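Teaching a Two-Finger Gripper to Pick Small Gears by Remote Demonstration
Project report, Widum Robotics Lab course, second term
August 27, 2024
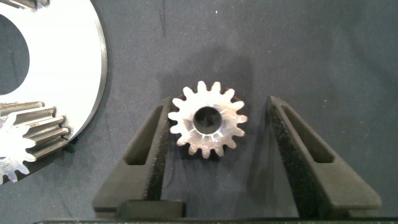
The first reader's comment on our draft was that the task is too easy to need demonstrations at all, and that a fixed pick position with a printed tray would do the same job in an afternoon. For a single gear in a known place we agree. The project was set up for gears placed by hand on soft cloth, where neither the position nor the height is fixed, and the comparison with a scripted pick is given in section 5.

1. Purpose

The aim was to find out how the manner of demonstration affects a learned picking policy. Two manners were compared. In the first, an operator holds the arm and moves it through the pick (hand guiding). In the second, the operator drives the arm from a separate controller while watching the wrist camera (remote control). The part to be picked is a small metal spur gear with a central bore. Larger gears and a flat white ring are left on the cloth as clutter.

2. Equipment

The arm is the lab's six-axis Grakura with a parallel-stroke gripper. The fingers are black, slotted, and angled inward, with a rough inner gripping face. The remote controller is a Briva handset with a spring-centered stick and an analog trigger for the fingers. Recording and playback used Khondokar, the lab's in-house logging package, which stores joint positions, finger opening and wrist camera images on one clock.

The work surface is a board covered in navy cloth. Cloth was chosen over bare metal after early tests in January, when the gear slid away from the first finger to touch it. On cloth the gear stays put longer, but the surface wrinkles and its height changes slightly from place to place.

3. Collecting demonstrations

A total of 630 demonstrations were kept, divided equally between the two manners. Another 121 were recorded and thrown out. The reasons for rejection were logged at the time: dropped part, joint limit reached, clock fault in the log, or operator stopped partway. Clock faults made up most of the rejections in the first week and stopped after the logging computer was moved off the shared network.

Each demonstration follows the same order. The arm starts from a rest pose above the board. The operator brings the open fingers toward the gear, stops short of it, lines up, moves forward, closes, and lifts. The stop before contact was not part of the original instructions. It was added when we saw that operators using the handset paused there anyway and operators guiding by hand did not, so the two sets differed in timing before any learning had been done.

Lining up is the step that takes practice. With the gear just beyond the fingertips, the wrist view shows well how far it is from each finger. If one finger is much closer than the other, closing at once pushes the gear sideways and can turn it before the second finger arrives. Operators were told to even out the two gaps first. The height of the fingers above the cloth is much harder to judge from this view, and most remote operators used the shadow of a finger on the cloth as a guide.

Gear teeth add a further problem. A finger pad may rest across the tops of two teeth or seat on a single one, and in the second case the gear may rotate a little as the grip tightens. We did not ask operators to correct for this. The gear's angle about its own bore was not recorded.

4. Training

The same network was trained separately on each set. Input is the wrist image and the current finger opening; output is a short sequence of arm and finger motions. Images were reduced in size and their brightness was varied during training. Brightness matters here because the machined faces throw strong glints that move with the camera, and bare metal can wash out where light hits it directly. A first model trained without the brightness changes tended to steer toward bright spots on the larger gears.

Hand-guided demonstrations needed one extra step. The operator's hands and sleeves sometimes came into the wrist view, and a model trained on those images could learn to depend on them. The motions were therefore played back by the arm alone, with the gear returned to its marked place, and the images were taken from the playback. This doubled the robot time for that half of the data. Playback did not always end in a pick, and failed playbacks were repeated.

5. Results

Both models were tested from the same start pose with the gear set down at positions marked on a paper grid, which was removed before the run. Clutter was arranged the same way for both.

The remote-control model picked more reliably over the whole board. Its usual failure was closing too high, so that the pads slipped off the upper edge of the gear. The hand-guided model moved faster and with a smoother path, but it often reached the gear off center and pushed it. Clutter close to the left finger made both models worse. The scripted pick mentioned above was perfect at its taught position and failed once the gear was moved by more than 7 millimeters.

The final remote-control model was trained for 3797 steps. Training longer lowered the error on held-out demonstrations but gave no better picking on the board, and we stopped there to save machine time.

6. Limits and further work

Only one size of gear was picked. All operators were students on the course and had similar practice, so the results say little about new users. The lighting was left as it was in the room, with a lighter band across part of the cloth at some hours of the day, and tests were not balanced for this.

A side camera would help with the height error and could be added without changing the logging format. We would also like to try mixed data, using hand guiding for the long approach and the handset for the last few centimeters. The recording software already allows a switch between the two during one demonstration, though the finger opening jumps at the changeover and this has to be fixed first.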